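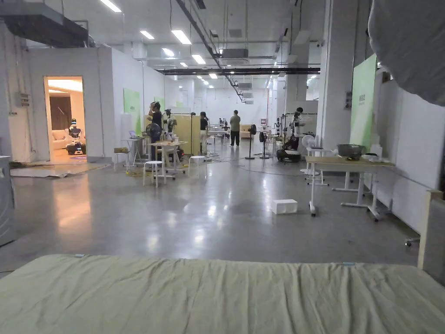

5/12/23

So I've been at the hall in Sundville for a while now and people keep asking what I do all day. Mostly I make beds! Same bed, same green cover, over and over, so that a learning system has enough examples of somebody doing it properly.

Our target for this task is 278 good runs and last night we were at 232. Good is the tricky word. Liya Jemal checks every recording and she is tough – if I stop halfway to think, or smooth the same corner twice, out it goes. I lost 7 in one afternoon because I kept starting before the log had opened. Felt pretty dumb about that one.

The other thing I had to unlearn is being neat at the start. You can't begin from the same tidy mess every time or the model only ever learns that one mess. So between runs I yank the cover around, bunch it up, drag it toward one side, whatever I haven't done lately. Ji-hoon Cha made us a list of starting positions and I ran out of it by lunch, so now I just make them up and write them down.

It's a big place, all concrete and strip lights, with other stations running all the way to the back. There's a little mock living room too, with a white sofa, and I'm hoping to get a turn in there once the bed is finished (Jae-in So says maybe January).

My back is sore and I fold my own sheets differently now, which my sister finds hilarious. 5 more runs before I go home tonight, if Liya likes them.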